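Plostden Hall Kitchen Changes How It Stores Tableware

October 20, 2025

The shared kitchen at Plostden Hall has moved its everyday tableware out of the wall cupboards and into open plastic bins. The change took effect this month and applies to all groups that book the kitchen, including the weekday lunch service run by Allent and the evening noodle suppers held in the main room.

Under the old arrangement, plates and bowls were kept on two shelves above the dish counter, and spoons and chopsticks were kept in a drawer divided with cardboard. Groups setting up for a meal had to carry each type of item to the table separately. The drawer dividers had softened with damp and had been replaced more than once. Spoons and chopsticks were often returned to the same compartment, and the next group had to separate them before serving.

The new arrangement uses one bin per type of small item and one large bin for dishes. The large bin goes on the left of the setting-up table and takes the plates and the bowls. Soup spoons go in a gray-brown bin next to it. Chopsticks go in a blue-gray bin on the right of the spoons. The order is the same on the storage rack and on the table, so that a bin can be lifted from one to the other without any change of position.

The hall put out a short notice on the layout last week. It covers three points: dishes are stacked by shape, spoons are stored with the bowl end up where space allows, and chopsticks are stored upright in a single bundle with the tips all the same way. Serving trays are kept apart from the bins and are brought to the table last.

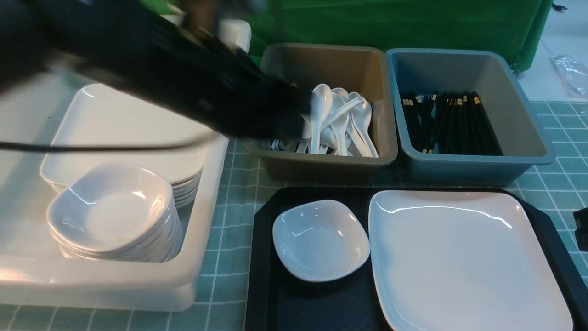 What is in the set

The set is plain white for the most part. It includes square plates with rounded corners, white bowls and dishes, ceramic soup spoons and black chopsticks. The chopsticks have narrow gold or yellow bands near one end, which the notice uses as the reference for direction. Black serving trays with angled corners complete the table service.

The hall bought the tableware secondhand in two lots. The first came from a lunch counter that closed, and the second from Julleo, a local supplier of restaurant goods. The cost of both lots and the bins came to $375. The amount was paid from kitchen booking fees, and the booking rate has not been raised.

The set is meant to serve 40 people at one sitting. Larger meals will still need extra dishes, which must be requested with the booking. The extra dishes are held in boxes in the back storeroom and are not part of the bin system. Groups that use them are asked to wash and box them separately.

Stacking

Most of the notice deals with stacking. Square plates go toward the back of the large bin, in one stack, with the edges lined up. Bowls and smaller dishes go in front of the plates. The two stacks may touch or overlap slightly at the rim, but bowls should not be set down on top of plates. Mixed stacks tend to lean, and a leaning stack is harder to lift with wet hands.

Stack height is limited by the bin. Nothing should stand higher than the rim when the bin is to be carried. If the bin is staying on the table for service, the limit does not apply, although the hall asks that stacks be kept to 12 pieces for ease of handling. A full bin is heavy. It should be carried by two people, or emptied by half and carried in two trips.

Chipped pieces are to be taken out of the stack and left on the windowsill by the sink. They will be removed at the weekly check. Pieces with a worn glaze but no chip can stay in use. 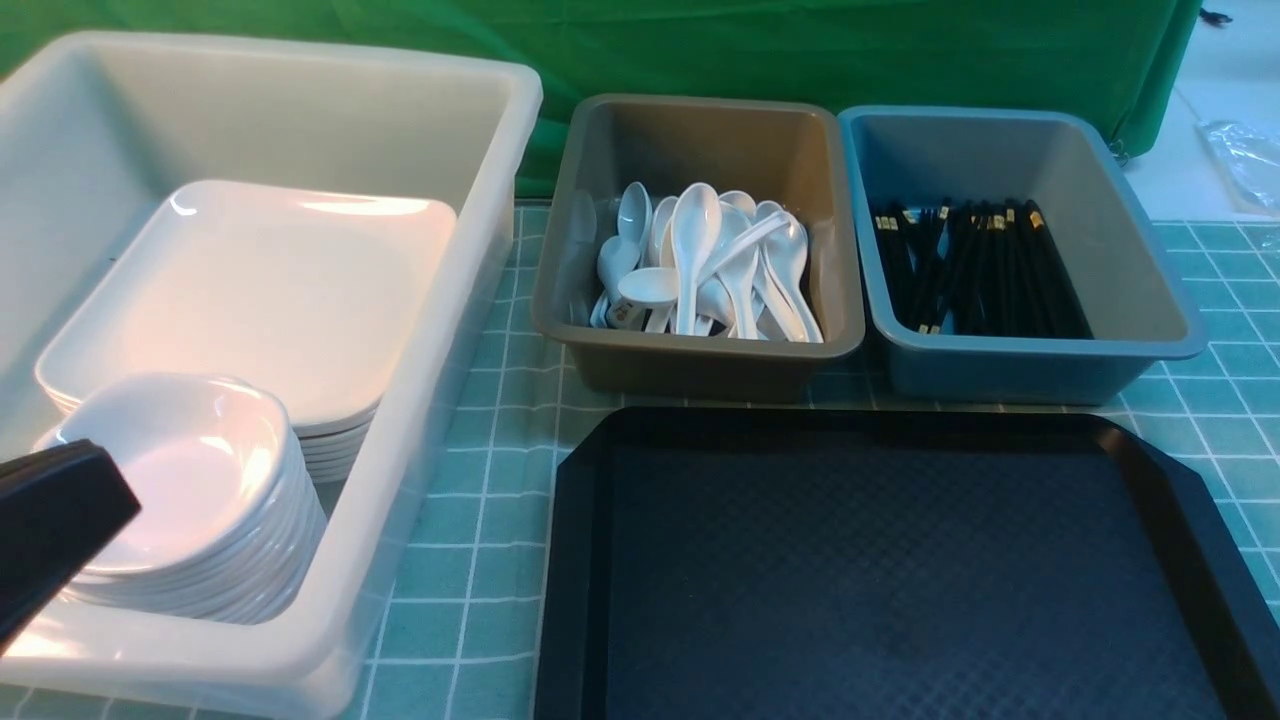 Spoons were the subject of more discussion than any other item. The first draft of the notice asked for all spoons to be laid flat and nested. Several groups objected that this took too long at the end of an evening, and that nested spoons held water between the bowls. The revised text allows spoons to be stood or placed loosely in the bin, provided they are dry and the bowl ends are kept clear of the bottom where possible. Spoons with a printed handle may be mixed with plain ones. The hall does not intend to sort them by pattern.

Chopsticks are handled more strictly. They are to be dried on a cloth for at least one hour before they go back in the bin, with a fresh cloth for each batch. Pairs do not need to be matched, as all of the sticks are of the same type. Warped or split sticks should be thrown away. Disposable chopsticks brought in by outside groups must not be added to the bin.

Washing and drying

The wash order has also been changed to suit the bins. Spoons and chopsticks are washed first, then bowls and small dishes, then plates. The small items need the longest drying time, and the earlier start allows them to be put away with the rest. Serving trays are wiped down by hand at the end and should not be soaked.

The bins themselves are to be emptied and washed once a week. Allent does this on Friday after the lunch service. Any group that finds water standing in a bin should empty it, wipe the inside and leave it upside down on the rack. Bins must not be placed on the stove top or next to the oven vent, as the plastic will soften.

Lids are not supplied. The hall looked at lidded bins and decided against them on the grounds that closed bins would hold moisture. A clean cloth may be laid over the top of each bin between bookings -- the cloths are in the drawer that used to hold the spoons.

Labels

For now, the bins are told apart by size and color. Printed labels are on order and will be fixed to the rack, one below each position. The bins will not be labeled, so that a cracked bin can be swapped without new printing. The labels will be in large type.

The storage rack was supplied by Raju, which also fitted the hooks for aprons beside the door. It has two levels. The lower level is for the large bin and the upper level is for the small ones. Serving trays stand on edge in the gap at the end of the rack. Nothing else should be stored there, including bags and coats.

The old wall shelves will stay in place and have been given over to dry goods. Rice, noodles and sealed sauces may be left there between bookings if they are marked with the name of the group. Open packages will be thrown out at the weekly check.

Review

The arrangement will be reviewed after the winter bookings. The main question is whether a second large bin is needed, so that plates and bowls can be kept apart altogether. Supporters of a second bin say that the plates at the back are hard to reach when the bowls in front are stacked high. The case against it is table space: the setting-up table also has to take the serving trays, and with two large bins there would be little surface left to work on.

A related proposal would place the large bin at the end of the table and turn it, so that plates and bowls could be reached from different sides. It was tried at one supper and dropped, as people on the two sides got in each other's way. It may be tried again with a wider gap behind the table.

Groups with a regular booking have been asked to report breakages and missing pieces on the sheet inside the kitchen door. Entries should give the type of item and the date of the meal. There is no charge for ordinary breakage. Replacement plates and spoons are available through Julleo, but the bowls are an older shape and may have to be replaced with something close.

Printed copies of the notice are available at the hall desk during opening hours. Groups using the kitchen for the first time should allow an extra 12 minutes before their meal to go through it.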